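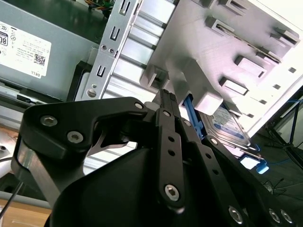

Fig. 5. Dell desktop tower with the case open, showing a blue drive-carrier tab at the drive bay.

Section 5. Fitting a second drive and setting up the nightly backup

This section applies to office computers at the Jurkville and Sodness branches. The Dhanial branch uses a shared store and should follow Section 12. Read all of the steps before starting. Allow 88 minutes for the first backup of a full disk.

You will need:
- the replacement or additional drive, with its data cable
- a cross-head screwdriver
- the Cida Backup licence card
- an administrator password for the computer

CAUTION: Shut the computer down fully and pull out the mains lead before opening the case. Sleep mode is not sufficient.

5.1 Fitting the drive

1. Press the power button once with the mains lead removed. This clears any charge left in the supply.
2. Lay the computer on its side and remove the side cover.
3. Touch bare metal on the chassis before handling the drive.
4. Release the carrier by its tabs and draw it out of the bay. Do not lever it with a screwdriver.
5. Seat the drive in the carrier with the connectors facing the cable side.
6. Slide the carrier back until it clicks.
7. Connect the data cable to the lowest free socket on the main board, then connect the power plug.
8. Refit the cover and reconnect the mains lead.

Note: Carriers differ between models. If the tabs do not move under light finger pressure, check the maker's service sheet for that model.

5.2 Preparing the drive

1. Log in as administrator and open the disk management tool.
2. Select the new drive. Check the size shown against the label before going further.
3. Create one partition using all of the space.
4. Name it BACKUP, in capitals. The software will not find it under any other name.

CAUTION: Formatting the wrong drive destroys the data on it. There is no undo.

5.3 Setting the schedule

1. Install Cida Backup and enter the number from the licence card.
2. Choose "Whole computer" as the source and BACKUP as the target.
3. Set the job to run nightly, Monday to Friday.
4. Click "Run now" and leave the computer switched on until the job ends.
5. Restore one small file to the desktop and open it. Delete the copy afterwards.

If error 404 appears, the target has not been found. Check the partition name, then the data cable.

Record the drive's serial number in the branch equipment log. Send faults to Jawad Jafri and licence queries to Humaira Abbasi. Section revised July 7, 2020.

We use cookies to remember your settings on this site. Accept all | Manage cookies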